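Programs > Soft Goods Handling > Progress Reports > March

Clostila Project: Upkeep of the Hand-Held Gripper, Progress Report to the Vultunov Fund

The gripper has two yellow fingers on a black housing and is used on cloth laid out over a floor mat.

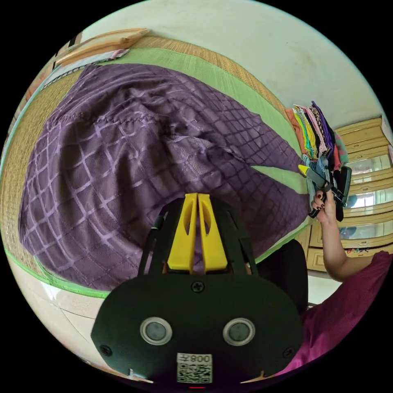 1. Condition and Maintenance

During the period covered by this report, the unit completed 187 sessions with household textiles. Both fingers were replaced in February after wear was found near the tips - the replacement parts were supplied by Seidel under the existing order. The housing screws are now checked at the start of each working day, and the lens windows are wiped with a dry cloth before the first session.

Two faults were recorded. The first was a slow return of the left finger, cleared by removing lint from the slide. The second was a loss of calibration following a battery change. Total time out of service was 44 hours, most of it spent waiting for parts.

2. Setup Procedure

The written setup procedure was revised to include a finger alignment check against the Jekard gauge. Operators repeat the check after any change of fingers or battery.

3. Next Period

Four spare finger sets are on order. The project requests approval to move the remaining travel allowance to the parts budget - no increase in the overall award is sought.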